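Pirnillow Home - Frames, Shelves & Bits: Your Questions

Do you ship everywhere?
UK and Ireland. Orders before 4pm go same day, not Friday tho, Friday goes Monday.

What sizes do the Sultidard frames come in?
Smallest is 16 cm, biggest 57 cm. Nothing in between in oak till February, sorry.

Can I mix Landry and Tromano on one wall?
Yes please! Landry is the plain one, Tromano has the ridged edge. Keep to one colour and it looks planned.

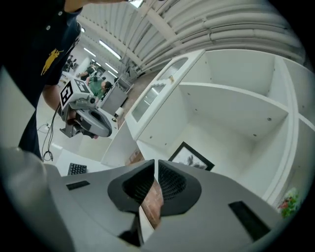
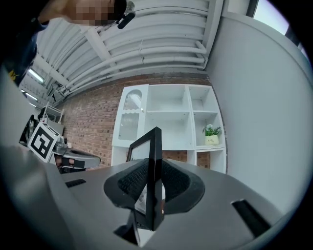
How high do I hang things over a sofa?
Leave a hand's width or two above the back. Tape paper shapes up first, move them about, live with it for a day.

Nails or sticky strips?
Strips for small frames on smooth paint. Nails for the rest. Wallpaper = nails, always.

My glass came cracked
Email a photo plus order number within 36 hours, we send a new one. Dont post the broken one back.

Do you do mounts cut to size?
Yes, add code 234 at checkout and put your measurments in the notes box. Picture size, not frame size.

Can I return a cut mount?
No. Frames yes.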